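# Trovmont (Sortierstation)

**Trovmont** ist der Name, den ich meiner zweiarmigen Sortierstation für kleine Röhrchen gegeben habe. Gebaut wird sie in der Gemeinschaftswerkstatt Fustham, und bevor da irgendwas geschraubt wird, läuft alles erst mal in der Simulation.

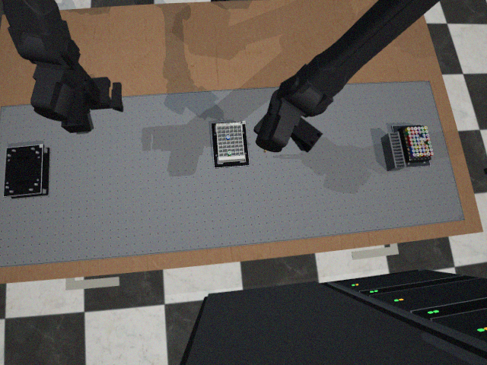
## Aufbau

Die Grundlage ist ein Holztisch mit einer grauen Lochmatte, darüber zwei schwarze Arme. In der Mitte steht das weiße Gestell, am rechten Ende der Matte das volle mit den bunten Kappen (mein heimlicher Liebling, so schön bunt!). Im weißen stecken bisher ein blaues und ein grünes Röhrchen. Den Schachbrettboden hätte ich in echt auch gern, in Fustham haben wir Estrich.

## Geschichte

Angefangen habe ich im September mit nur einem Arm, der Version *Gralley*. Die kam an die hinteren Reihen schlicht nicht ran, und nach 20 Abenden Herumprobieren habe ich einen zweiten dazugestellt – eine der besseren Entscheidungen an dem ganzen Projekt. Den Tisch wollte ich erst selbst verleimen, das erzähle ich lieber ein andermal.

## Steuerung

Gesteuert wird mit *Ye*, einem Skript, das ich viermal neu geschrieben habe. Es teilt die Matte in zwei Zonen auf, damit sich die Arme nicht ins Gehege kommen, und nur über dem mittleren Gestell dürfen beide arbeiten (nacheinander, bitte!). Ein Durchlauf ist auf 45 Sekunden begrenzt, danach fahren beide in die Ruhelage.

## Offene Punkte

- Greiferfinger für den echten Aufbau drucken, 6 Stück mit Reserve
- 200 Durchläufe am Stück ohne Abbruch simulieren
- Kabelführung am rechten Arm, da habe ich noch gar keinen Plan

Stand: 05/03/2018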